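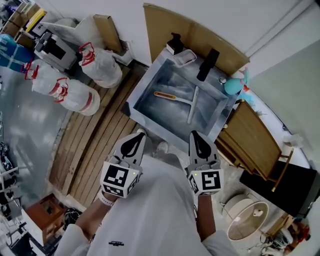 Chapter 6: Where Are My Hands?

6.1 Two poses and a clock

By the end of Chapter 5 you had a logger that could pull in frames from several cameras and write them to disk without falling over. Good! Now we're going to ask those frames a harder question. For every tick of the clock, where was the left gripper, where was the right gripper, and how did one sit relative to the other?

I've been teaching this material at Itstead for a while now, and pose tracking is where the room goes quiet. People expect the learning code to be the hard bit. Then they spend a fortnight chasing a sign error in a rotation (I once spent most of October on one) and their view of the world changes a little.

Our running job for the next three chapters is a sink. Someone works at it with a gripper in each hand, and we want to turn their movements into a path that an arm could follow. We'll call the package Dovel, and you'll write most of it yourself. The first dataset has 454 demonstrations, which is small enough to keep on a laptop and big enough to be annoying.

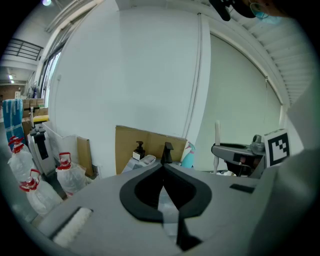 Let's start with the thing we're solving for, a rigid transform from one gripper's camera to the other gripper. You need a rotation, a translation, and a very clear idea of which frame each number lives in. Write the frame names into your variable names. I mean it, T_left_right and never just T. The square marker on the second gripper gives us a handle on all this: its corners are easy to find in the pixels, and once we've measured the printed square, four corners are enough to recover a pose. Before you do any of that, though, you have to deal with the lens. A wide view bends straight walls into curves, and it bends the edges of a marker too, so a solver that assumes a pinhole camera will happily hand you a pose that's wrong by a few centimetres. Undistort the corners first, then solve.

Orestis Panagiotou, who wrote the original solver in the Useck toolkit, kept a folder of bad poses pinned to his desktop, and I've borrowed the habit. When your tracker jumps, save the frame and the numbers together. Mine is up to 409 entries and I still open it whenever I change a threshold.

One more warning. Markers disappear. A wrist turns, a sleeve gets in the way, the light goes funny, and your neat stream of poses has a hole in it. We'll fill short holes by interpolating and throw away the long ones, and Section 6.4 is all about deciding which is which.
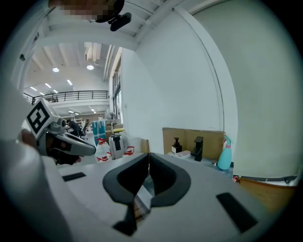

6.2 What you'll need before you start

The logger from Chapter 5, with its tests passing.

The Tzavaras calibration sheet, printed at full size. Check it with a ruler, as printers love to shrink things to fit the page.

A calibration file for each camera. If you skipped that exercise, go back and do it now (sorry!).

The sample clip, which runs to 1,056 frames. Play it through once at normal speed before you write any code, and jot down every spot where you think the tracker will lose a marker. We'll compare your list with the real dropouts in Exercise 6.3.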